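To: Kereama Regional Library Service, branch list
Subject: Re: Interbranch returns and the June changeover
Date: March 18, 2022

Dear colleagues,

Thank you to the branches that have replied to the notice on interbranch returns. The Collections Office has received enough questions on the same points that a reply to the whole list seems preferable to separate correspondence. The relevant portion of the earlier message is reproduced first.

> From: Plovorholm Branch
> To: Branch list
>
> We have read the notice and support the change in principle. Our
> difficulty is with items that belong to another branch but carry a
> local hold. At present we check these in, print a slip and shelve
> them at our own desk. The notice suggests they must first travel to
> the owning branch. For a patron in Plovorholm this would add a week
> to the wait. We would also appreciate guidance on paperbacks whose
> spine labels have been replaced by hand.

On the first point, the wording of the notice was unclear and the Collections Office regrets the confusion. An item with a local hold is to remain at the branch where it was returned until the hold has been filled or has lapsed. Only then does it enter the courier stream. The Clekorex catalogue will continue to show the owning branch throughout.

On the second point, handwritten labels are acceptable provided the call number agrees with the catalogue record. Of the 2,290 items moved between branches last quarter, 51 were misrouted, and in most of those cases the label and the record did not match. 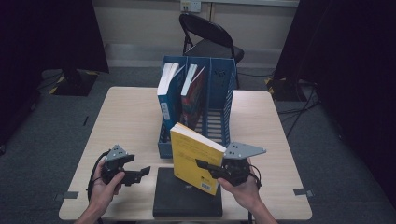 May a branch keep unclaimed holds on the shelf past the standard period?
Holds lapse after 10 days, and a branch may extend this once at the patron's request by adding a note to the record.

Courier service will remain with Fandix under the existing agreement. Bins should be closed and tagged before the morning pickup. Branches that share a building with a school or community centre should confirm that the loading door will be unlocked over the summer.

Revised routing slips will be sent to all branches before the changeover in June. Existing slips may be used until supplies are exhausted. Any branch that still holds items on long-term deposit from Kereama Central is asked to send a list to this office, including titles that have not circulated.

Regards,

Collections Office
Kereama Regional Library Service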